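Gonby Community Kitchen Opens Its Doors for a New Season of Free Cooking Classes

GONBY, 1/20/26 – The Gonby Community Kitchen is back, and we couldn't be happier to share the news! Free evening classes start up again next week in our new home on Giltcombe Street, with 15 sessions on the calendar and room for beginners of every age.

Last year 534 neighbors cooked with us, and plenty of them had never made a pot of soup before. "People come in nervous and go home with dinner," said program director Aroha Rutherford. "I love that part of the night."

The new season sticks with small-kitchen cooking – one burner, one saucepan and whatever fruit looks good at the market that week.

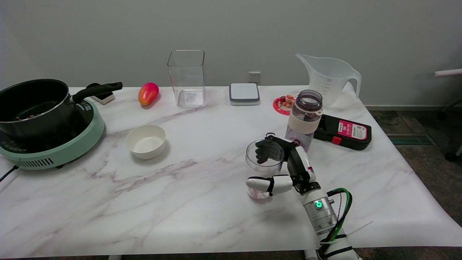
What's on the menu

Keegan Ngata leads the first four classes, covering rice, lentils, quick curries and fruit chutneys. Hedvig Haugland follows with her soup nights, which filled up in two days last time. Every family that signs up also gets a copy of our recipe booklet, now in its second printing of 2,000.

How to join

Sign up at the front desk or at the Goodwin Library. Classes are free, and all ingredients are provided.

Media contact: Tamsin Ellery, Gonby Community Kitchen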